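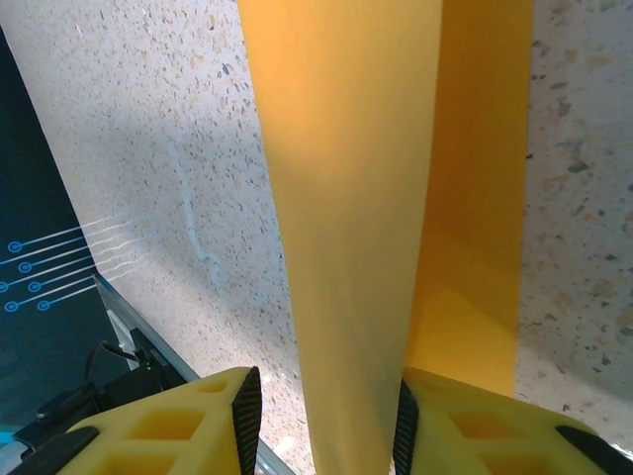
A soft crease, with a paler face on one side and a deeper orange on the other.

Do you ever fold something and then wonder what you've just done to it? I do, all the time! I run the folding table at the Bunley children's library on wet afternoons, and I get asked more questions about folding than about anything else. So let's have a go at some of them.

What is a fold? It's when one part of a flat thing gets turned over so that it lies on top of another part. The line where it turns is called a crease. Some creases are sharp, like the ones you make by pressing along the edge with your thumbnail, and some are soft and round, more like a bend. A soft one will often spring open again if you let go. A sharp one usually stays put.

Why do creases stay? Paper is made of tiny fibres, much thinner than a hair, all squashed together in a tangle. When you press hard on a fold, the fibres on the outside get stretched and the ones on the inside get crushed, and some of them snap. Once that's happened the paper is a bit weaker along that line, so it likes to bend in the same place again. Try it with an old envelope (ask first, I once folded up a gas bill). Press a crease, open it flat, then push the two ends together and see where it bends. 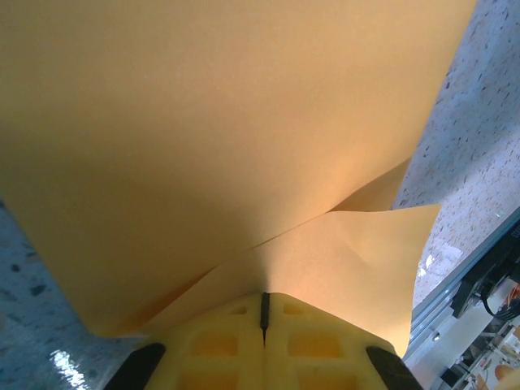

Corners are my favourite bit. When you fold a corner over you get a point, and if you fold next to it you can get another point peeping out underneath. Suddenly your plain old rectangle has triangles all over it! My friend Yolanda Cabello calls these "ears". If you want your folding to come out neat, match up the ears before you press anything down.

Colour does something funny too. A sheet might be the same orange all over, but as soon as you fold it, one part tips towards the light and looks pale, and another part tips away and looks darker. If you like drawing, have a look at that next time. You can draw a fold just by shading one side of a line.

Does cloth fold the same way? Nearly. The threads in cloth can slide about and bend more easily than paper fibres, so the creases come out much softer. That's why people use an iron when they want a sharp line in a pair of trousers. Heat helps the threads settle into their new shape, and then they stay there as they cool down. Leave the ironing to a grown-up, please.

How many layers do you get? Start with one sheet. Fold it in half and you have two layers. Fold it again and you have four. It doubles every time, and it gets thick FAST. Benito Arroyo, who is seven, was sure he could keep going until he had 505 layers. Lots of grunting and sitting on it followed, and then he went and had a biscuit. (Clever ones among you may have spotted that 505 isn't a number you can reach by doubling anyway.)

Before you start any of this, get your sheet nice and flat. Smooth it from the middle out to the edges with both hands, and check that the sides are straight. Wonky start, wonky fold!
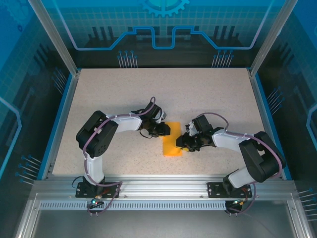 An orange rectangle, taller than it is wide, with a flat lower edge.

Now go and find something to fold. Napkins are good, and so are pillowcases and last week's newspaper.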